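Grutby Toy Library Loans
Data card and README, release 2

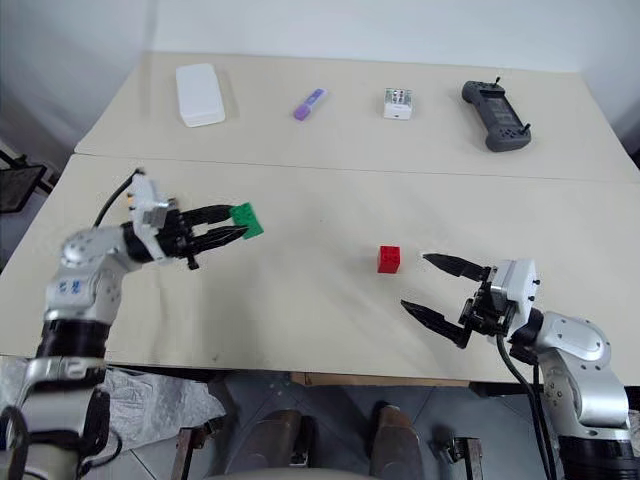 Riet Aerts asked on the tracker whether a set that comes back with a piece missing still counts as a returned loan, and whether the answer changed between releases. It counts as returned in both. Release 1 had no way to say that the set was short, and release 2 adds the column pieces_short for that purpose. Her second point, that the old return_ok flag should never have been read as "complete," is correct, and the flag has been dropped.

Summary

The data set holds item-level loan records from the toy library network in Grutby. Each row is one loan of one item to one household. Items include construction sets, puzzles, board games, ride-on toys, dress-up clothes, musical toys and a small number of outdoor games. The records were exported from the Leckie circulation system and cleaned by the maintainers. There are no free-text notes, no names and no street addresses in the release.

Last export from the live system: 10/18/20. Loans that were open at export have an empty date_in.

Contents

loans.csv: one row per loan
items.csv: one row per item, including withdrawn items
points.csv: one row per lending point
categories.csv: category codes and labels
closures.csv: dates on which a lending point was shut

The five files are UTF-8 with a header row, comma-separated, with double quotes only where a field contains a comma. Line endings are LF. Dates inside the files are ISO format. There are 46 category codes, of which five are retired and appear only on older items. There are 12 lending points.

Fields in loans.csv

loan_id: integer, unique, never reused
item_id: joins to items.csv
point_out: lending point where the item left
point_in: lending point where the item came back, which may differ from point_out
household: salted hash, stable within a release and different between releases
date_out: date of loan
date_in: date of return, empty if open
renewals: integer, zero or more
pieces_short: integer, empty if the item was not checked
fee_class: S (standard), R (reduced) or W (waived)

An empty pieces_short is not a zero. Lending points check construction sets by weight and puzzles by hand, and ride-on toys are not checked for pieces at all. Filling the blanks with zero will make large sets look far more durable than they are.

Fields in items.csv

item_id: integer
category: joins to categories.csv
acquired: year only
source: P (purchased), D (donated), T (transferred from another library)
pieces_listed: the number on the box or on the replacement card, empty if unknown
age_from: lowest recommended age in years, from the packaging
condition: A to D, set at the last stock check
withdrawn: date, empty if still in stock

Condition grades are assigned by whoever does the stock check. Two lending points graded almost everything B until the grading sheet was rewritten. Those points are marked grade_suspect = 1 in points.csv. We recommend leaving them out of any analysis that depends on condition.

How the records were made

Staff at a lending point scan the tag on the item and the household card. The system writes a provisional loan, which is confirmed when the session is closed. Provisional loans that were never confirmed are not in the release. If a session was left open overnight, the loans in it carry the date of closing, so some loans are dated one day late. There is no field that identifies them.

Returns are scanned at any point. The item is then either shelved or sent back to its home point in the weekly van. Transit time is not recorded. An item in the van looks the same in the data as an item on the shelf, so gaps between loans should not be read as lack of demand.

Renewals can be made by phone. A phone renewal adds one to renewals but does not change date_out. Jean Lennox wrote the original renewal rules and has confirmed that there was no upper limit until the August change described below.

The August change

In August the network raised the standard loan period and capped renewals at two. The old and new rules overlap: a loan that was already open kept the old terms until it was returned. Loan length before and after the change should be compared by date_out, never by date_in. Release 1 did this the wrong way around in its summary table, and that table has been removed without replacement.

Cleaning steps

Duplicate scans of the same item to the same household on the same day were merged, keeping the lower loan_id. Loans with date_in earlier than date_out were removed. Test households set up by Leckie support were removed. Items whose tag had been moved to a different toy were split into separate item_id values where the paper stock book made this possible. Where it did not, the item and its loans were dropped.

The split was done by hand by Eilidh Halliday and Fikri Tjoa, working from the same scanned pages and comparing results. Disagreements were settled in favor of dropping the item.

Category codes were mapped from the old Birkitz scheme to the current one. The mapping is one-to-one except for "building, small" and "building, large," which Birkitz kept apart and the current scheme treats as one category. Anyone who needs the distinction can approximate it from pieces_listed, but the Birkitz boundary was drawn on box size and the two will not agree in every case.

Privacy

The household hash is built from the card number and a salt that is destroyed after each release. It cannot be joined to release 1. Households with only one loan keep their row but have fee_class blanked. Lending points are named, and the smallest of them serve few households, so do not publish tables by point and fee class together. Requests for finer location data will be refused.

Uses

The data has been used for stock rotation, for estimating how long a construction set stays usable before too many pieces are gone, and for deciding which puzzle sizes to stop buying. It is suitable for teaching survival analysis with censored records, provided the open loans are treated as censored and not discarded.

It is not suitable for estimating how children play. A loan says that an item left the building. Nor does it measure demand directly, because there are no records of reservations or of items looked for and not found. Findinport, the reservation add-on, keeps its own log, and that log is not part of this release.

Known problems

Ride-on toys at the harbor point were loaned under a single shared tag for part of the period. They show up as one item with overlapping loans. Filter on shared_tag = 0 in items.csv to remove them.

pieces_listed is sometimes the number of pieces in the current bag and sometimes the number on the original box. For donated sets assume the former.

Closures are complete for planned dates only. Unplanned closures were entered when someone remembered to do it.

age_from is missing for most dress-up clothes.

The retired categories have labels but no descriptions. The descriptions were lost when the Birkitz manual was thrown out. If you have a copy, please contact the maintainers.

Loading

Read item_id, loan_id and the category code as text. Category codes have leading zeros, and spreadsheet programs will strip them. If a join between items.csv and categories.csv loses rows, this is the first thing to check.

Read pieces_short as a nullable integer. Some tools will convert the column to floating point if blanks are present, which is harmless but makes diffs noisy.

Changes from release 1

Added pieces_short and shared_tag
Removed return_ok
Removed the summary table
Corrected the home point of items transferred between lending points
New household salt

License and contact

Data: CC BY 4.0. Cleaning scripts: MIT. Cite as "Grutby Toy Library Loans, release 2."

Report errors on the tracker with the loan_id or item_id and the file name. Euan Chisholm handles corrections to points.csv and closures.csv. Everything else goes to the general queue.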